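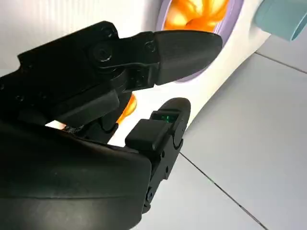 What is the Plaretico method in robot grasping?

It is a way of training a robot hand to close on household objects by using views from a camera at the wrist, with each view labeled by how far the fingers still have to travel before first contact.

Plaretico

Plaretico is a training method for robot grasping that predicts the remaining distance between a fingertip and the nearest surface it will touch. The prediction is made from a single wrist camera view together with the joint angles of the hand. It was developed by Sosina Berhe and coworkers at the Fisstead laboratory and was first applied to two-finger pinch grasps on rigid and partly rigid household goods. The method belongs to the wider family of learned visual servoing techniques, in which motion commands are corrected again and again from camera input while the hand is moving.

Background

Many grasp planners work from a depth map taken at a distance. The planner picks a target pose, the arm moves to it, and the fingers close. Errors in the depth map are carried through to the end of the motion. Glossy, curved and brightly lit surfaces are a known source of such errors, as are openings with a raised rim, where a small shift in the estimated edge decides whether a finger lands on the rim, inside it or beside it.

A camera at the wrist sees the last part of the approach from close up, but its view brings problems of its own. The hand fills much of the picture and hides part of the object. Depth sensors often have a minimum working range and return nothing useful over the final stretch. Earlier wrist camera systems at Fisstead masked out the hand before processing. Berhe's group kept it in, on the grounds that the position of the fingertip relative to the surface behind it is the quantity the controller needs.

Method

The network takes a color view and a short vector of joint angles. It returns one number per finger, called the closing margin, and a second number that expresses confidence. The closing margin is defined as the distance the fingertip would travel along its present path before contact. It is measured along the arc of the finger and may therefore be longer than the straight-line gap.

Labels are produced without hand annotation. During collection the hand is moved to a starting pose near an object and closed slowly until a rise in motor current marks contact. Each view recorded on the way is then labeled backward from the contact point using the joint encoders. A closure that ends without contact is kept as a negative case and given a fixed ceiling value.

At run time the controller closes both fingers at a speed proportional to the smaller of the two margins. If the margins differ by more than a set ratio, the wrist shifts toward the finger with the larger margin. This evens out the contact times and reduces the chance that one finger pushes the object away before the other arrives. When confidence drops below a threshold, the hand stops and backs off along its last path.

Data

The first data set, named Prisis, contains 3,656 closures. Objects were placed on floors and tabletops, with room lighting left as found. Of the closures, 600 were set aside for testing and were not used in training or in the choice of settings. The test portion includes 11 objects that do not appear in the training portion in any form.

Each closure is stored with its views, joint angles, motor currents and the time of contact. Collection was spread over several rooms to vary the background. Berhe has written that the change of rooms mattered less than the change of starting pose: networks trained on a narrow range of starting poses learned to read the margin from the joint angles alone and paid little attention to the view.

Results

On the test portion, the closing margin was predicted most accurately in the last third of the motion. Error grew with distance and was largest at the start of a closure, when the fingers were wide open and the fingertip stood in front of a plain surface with few visible edges. Light-colored shells without printed patterns gave higher error than textured objects. Rims and seams lowered the error when they were in view near the fingertip.

Compared with a fixed-speed closure from the same starting poses, the method moved objects less before the grasp was complete. The benefit was clearest for light objects standing on smooth floors. For heavy objects there was little difference, as these stayed in place under either controller.

Removing the joint angles from the input raised the error only slightly. Removing the view raised it sharply on new objects — the expected outcome if the network relies on what it sees. Masking the hand out of the view gave an error between the two.

The trained network ran on an onboard computer. Later work extended training to 2,000 additional closures with soft items such as folded cloth and foam. Current-based contact detection proved less reliable on these items, and the added labels were noisier than the original set.

Limitations

The margin describes first contact only. It says nothing about whether the grasp will hold when the object is lifted, and a separate check is needed for that. Contact made by a part of the finger other than the tip is labeled in the same way as fingertip contact, which can mislead the controller around deep openings. The method also assumes that the object stays still until contact.

Transfer to a different hand requires new data. A trial with a three-finger hand at Conceição used the original network as a starting point and needed fewer new closures than training from nothing, but the ratio rule for shifting the wrist had to be rewritten. With three margins there is no single direction in which to shift, and the group settled on a weighted average.

Related methods

Plaretico is often grouped with time-to-contact estimation, which uses the apparent growth of a surface across successive views. The two differ in input and output. Time-to-contact methods need at least two views and give a time; Plaretico needs one view and gives a length, so its output does not change if the hand pauses.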